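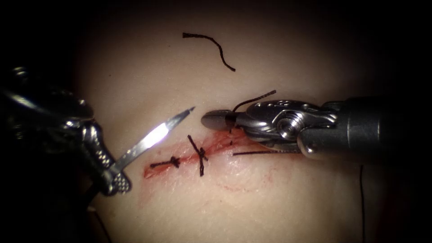
Bonjour à tous. Je voudrais votre avis sur la règle 19 de la charte Lotholm, celle qui concerne les fils coupés pendant la suture robotisée sur peau synthétique. La règle dit que chaque chute de fil doit être retirée du champ avant de passer le point suivant. Chez nous, à l'atelier Koltard, on ne le fait pas toujours: il y a deux points noués, et un morceau de fil noir coupé reste posé sur la peau, bien au-dessus de l'incision. Pour moi c'est une faute, même petite. Mes collègues disent que non, parce que le morceau est loin de l'aiguille. Qui a raison?
-- anselme_k, 5 août 2021

Imprimer | Envoyer par e-mail | 19 partages

pince_douce a écrit:
Tes collègues ont tort, à mon avis. La distance n'est pas dans le texte. Un fil qui traîne peut être pris dans le nœud suivant, et après on doit tout couper. J'ai relu nos fiches de juillet: sur 939 exercices, 806 seulement respectent la règle. Les autres, je les ai renvoyés aux opérateurs avec un commentaire.

Torvik31 a écrit:
Je ne suis pas d'accord. Si on retire chaque chute tout de suite, il faut lâcher l'aiguille ou occuper la deuxième pince, et c'est là que l'on griffe la peau. Avec les modules Anghel nous ramassons à la fin, quand l'incision est fermée. Et puis il faut distinguer la chute et le brin qui sert encore. Regardez les longueurs:

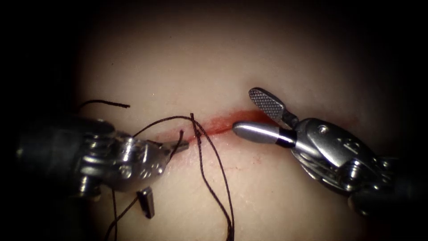 Nœud à l'extrémité gauche de l'incision, deux longs brins qui descendent vers le bas.

Ces deux brins partent du nœud, donc ce ne sont pas des chutes et la règle 19 ne les touche pas. Par contre la règle sur la longueur des queues s'applique, au moment de la coupe.

anselme_k a écrit:
Merci, cette distinction est utile. Dans la charte le mot «fil libre» est employé pour les deux cas, et je pense que notre dispute vient de là.

pince_douce a écrit:
Oui, le texte est mal rédigé, je l'accorde. Mais «ramasser à la fin», je ne l'accepte pas. À la fin on oublie. Le guide Tistex demande une pause après chaque nœud, pinces immobiles, et on vérifie le champ. C'est court et personne n'en est mort.

Torvik31 a écrit:
La pause, d'accord. Je demande seulement que l'aiguille reste tenue pendant ce temps. Une aiguille posée sur la peau, on la reprend mal orientée -- et on perd plus de temps qu'avec dix chutes de fil.
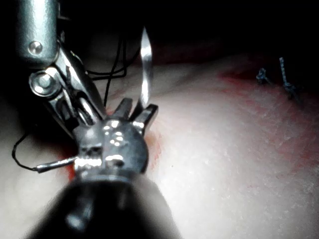
Je propose donc d'écrire la règle en deux phrases. Première: après chaque nœud, pause, aiguille tenue dans une pince, l'autre pince retire la chute si elle est accessible sans passer au-dessus de l'incision. Deuxième: sinon, la chute est notée et retirée avant la fin de l'exercice.

pince_douce a écrit:
«Si elle est accessible», chacun va comprendre ce qu'il veut. Je garderais la première phrase sans condition.

anselme_k a écrit:
Je vais envoyer les deux versions à Lotholm et je mettrai leur réponse ici.

2 128 vues | 7 messages | Partager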